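3.2. Montaje del expositor y colocación de la cesta

Todo el banco de pruebas se construyó en el taller compartido de Flellcombe, con herramientas que tiene cualquier aficionado: taladro, sierra de calar y una impresora 3D que tardó lo suyo. El brazo, al que llamamos Urkis, tiene seis articulaciones impresas y un controlador Kramer de segunda mano. ¡Nos sigue pareciendo una maravilla que un conjunto así llegue a coger un limón sin aplastarlo!

Para las tareas de compra elegimos fruta y verdura artificiales. Conservan la forma entre sesiones y permiten repetir un agarre tantas veces como haga falta, algo impensable con un melocotón de verdad. La cesta azul claro va en la bandeja inferior, por delante de la fila de fruta (figura 4), y de ahí que la trayectoria de depósito sea corta y casi siempre descendente.

Chiến Bùi escribió en enero la primera versión del planificador, Sisero, y la probó durante 36 sesiones. En total registramos 2684 intentos de agarre, con un máximo de 9 segundos por intento; pasado ese tiempo, el brazo volvía a reposo y el intento contaba como fallido. Las guindillas, finas y ligeras, nos dieron mucha guerra (y también las mejores tardes de taller), mientras que con las naranjas el sistema funcionó desde la primera semana. El modelo de agarre se reentrenó al llegar a 4000 imágenes etiquetadas a mano.

Figura 4. Expositor de dos niveles con bandejas negras, fruta y verdura artificiales y la cesta vacía.

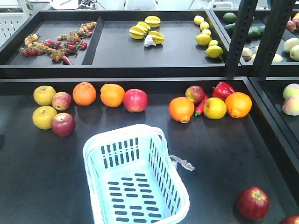
¿Se puede montar un brazo así en casa sin saber programar?

Con un controlador que traiga su propio editor de movimientos se pueden grabar y repetir posiciones sin escribir código; para que el brazo localice los objetos por sí mismo ya hace falta programar algo, normalmente en Python.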